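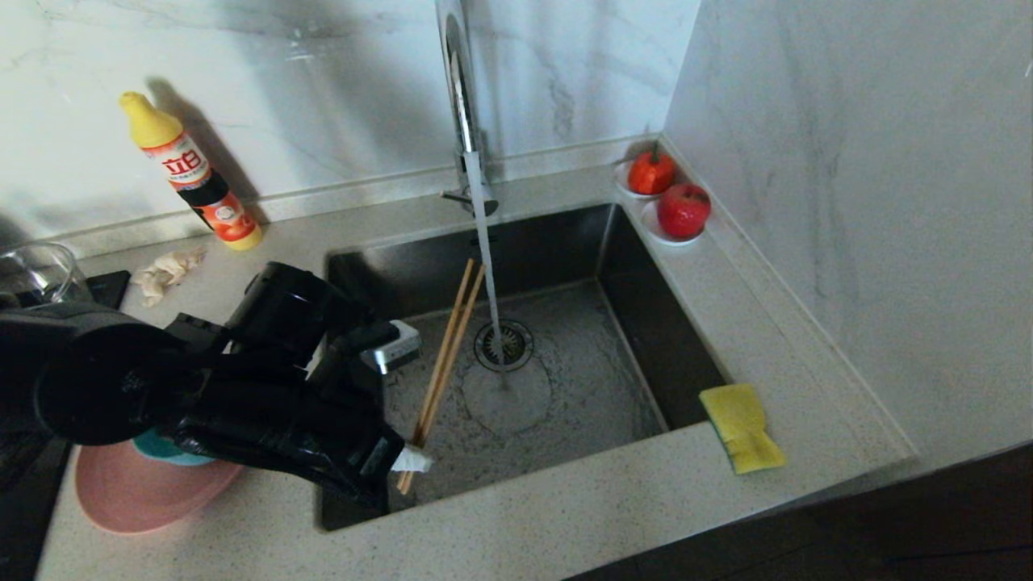 Page last changed: February

Cillora Rear Paddock Stand

The Cillora is a rear stand for motorcycles with a double-sided swingarm. It lifts the back wheel clear of the ground for chain work, tire changes and the use of tire warmers between sessions. Jevham has sold it to club racers and track day riders since the first version, and the current one is version 3.

What changed in version 3

The handle is longer than on version 2, so a lighter rider can raise the bike without help. The wheels sit farther apart and the stand no longer rocks on rough asphalt. The arms now adjust with a single bolt on each side. Arms from version 2 do not fit.

Fitting your bike

The stand comes with rubber L-shaped pads, which go under the swingarm and need no extra parts. If your bike has threaded holes in the swingarm for spools, order the V-shaped hooks instead. Spools are sold separately – check the thread size in your owner's manual before ordering, as we cannot take back opened packs.

Set the width with the bike on its side stand. Both arms should sit the same distance from the center of the stand, with a small gap on each side of the swingarm. Tighten the bolts fully before lifting.

The Cillora does not fit bikes with a single-sided swingarm. For those, see the Usoletti, which uses a pin through the rear axle. You will need to give us the make, model and year so we can send the right pin.

Using it

Stand on the left side of the bike and hold it upright. Roll the stand in from behind until both pads or hooks are in place, then push the handle down in one steady movement. Keep one hand on the tail of the bike the whole time. To lower it, put the side stand down first and let the handle come up slowly.

Do not sit on the bike while it is on the stand, and do not use the stand on grass or gravel. If you want both wheels off the ground, always lift the rear first. The matching front stand is called the Âu and is listed on its own page.

Details

Material: steel tube, powder coated
Colors: black or red
Height of handle when raised: about 34 inches
Wheels: 2, solid rubber
Warranty: 5 years on the frame, pads and wheels not included

Spare parts

Pads, hooks, wheels and bolts are kept in stock for version 3. For version 2 we still have wheels and pads.

Orders and questions

Tươi Ngô handles orders and returns. For questions about fit, write to Chiến Đinh with the model and year of your bike, and a photo of the swingarm if it has been changed from stock. Orders placed before noon go out the same working day.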